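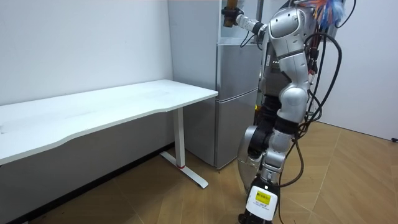
Wikaler: a catalog of popular history books

Wikaler is a small, open set of records for history books written for general readers: biographies, village histories, wartime diaries, accounts of canals and railroads and the people who dug them. Version 2 holds 2409 titles, and I'm delighted with how it has grown!

What's in it

Each record has the title, subtitle, author, year of first printing, page count, period covered, and a short blurb written by us (never copied from a jacket). 121 records also carry a longer reader's note. Mebrat Kassa wrote most of those, and they are a joy – start with the one on Teuber, a history of a salt merchant's family told through their account books.

Files

books.csv – one row per title
notes.txt – the longer notes, matched by record number
periods.csv – the 30 period labels and the years they span

Where it came from

The first records were typed up from the card index of the Prernden reading room, which Gerd Ostermann kept in wonderfully clear handwriting. Everything printed after 2000 was added later from the books themselves. The CSV files were checked with Codix, our own little script for catching doubled titles and swapped dates.

Known gaps

Translated books are thin on the ground. Page counts follow whichever edition we had on the shelf, so a paperback may differ. Some older authors are listed by initials only.

Using it

Free to copy, change and share, with credit to Wikaler. Corrections are very welcome, and so are new blurbs – keep them under 80 words and please don't give away the ending, even if it's history. The next update is planned for November.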